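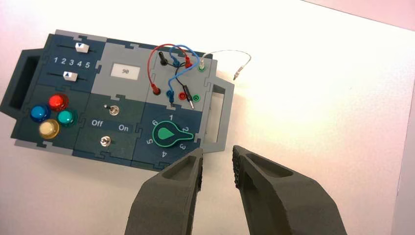
Dong-hyun Geum told us the sliders were the part he kept going back to, and that the switches felt "too easy to be a task." I get it – I liked the sliders best too.

Figure 2. The task board, with sliders, push buttons, toggle switches and patch cables.

4.2 What people did first

We let 19 people pick their own order on the board in Figure 2. Most of them, 13 in all, went for the buttons, and I'd have bet money on the cables! The two sliders share one row of numbers, 1 to 5, and that slowed a few people down – more on that in 4.3.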